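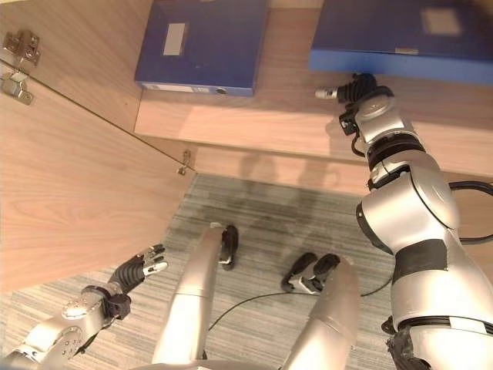
Figure 4. Head camera view during the shelf retrieval task. The right hand is at the front edge of the shelf, beneath the right binder. A cable crosses the carpet between the legs.

5.2 Loss of Grip and Unplanned Stops

The evaluation consisted of 500 retrieval trials with the Skurden humanoid. In each trial the robot was asked to take one binder from a cabinet shelf and hold it clear of the shelf edge until the controller reported the task complete. A total of 493 trials ended either in success or in an ordinary miss, where the hand closed without holding the binder and the robot returned to its start pose. The other 7 trials ended in an unplanned stop and are treated separately in this section. They are excluded from the success rates given in Section 5.1.

All seven stops took place while the right arm was working near the shelf front, in the type of pose shown in Figure 4. In this pose the fingers must pass under the binder while the arm stays close to the wood. The planner, Clatis, keeps a fixed safety margin between the arm and any surface in its map. It does not keep a margin for the fingers, which are expected to make contact. When the thumb pressed against the shelf edge, the wrist sensor read the force as the weight of the binder. The controller then started the lift too early. Joint torque at the elbow rose until it passed the limit, and power to the arm was cut.

Cutting power was the intended response to a torque fault, but it had an effect that we did not plan for. The Skurden arm has brakes at the shoulder and elbow and none at the wrist. In four of the seven stops the wrist dropped under load and the binder slid off the fingers. In two of these the binder struck the robot's foot. No person was inside the marked work area at the time, and no one was hurt. The foot cover was replaced once.

A second matter came to light during the review. The cables are not part of the map used by Clatis, and the balance controller has no knowledge of them. In one of the seven trials the robot took a short recovery step after the arm lost power and placed its foot on a cable. The robot did not fall — the safety tether was slack throughout — but the log shows a clear tilt at the ankle. We consider this the most serious event in the study, as a fall toward an open cabinet door could damage both the robot and the furniture.

The logs were first read by Dwynwen Hopkin and Valter Simões, working separately. They agreed on the cause in six cases. In the remaining case the wrist signal was lost for a short time before the stop, and a loose connector could not be ruled out. That case is listed as unresolved in Table 3.

Three changes were made on 2020-05-05. The lift now begins only when the wrist force and the finger pads agree. After a torque fault the wrist holds its position under low power while the rest of the arm is braked. Recovery steps are blocked whenever the hand is above the shelf line. A further 100 trials were then run under the same conditions. One unplanned stop occurred, and the binder remained in the hand. Cable position is still not tracked, and the operator checks the floor by eye before each trial.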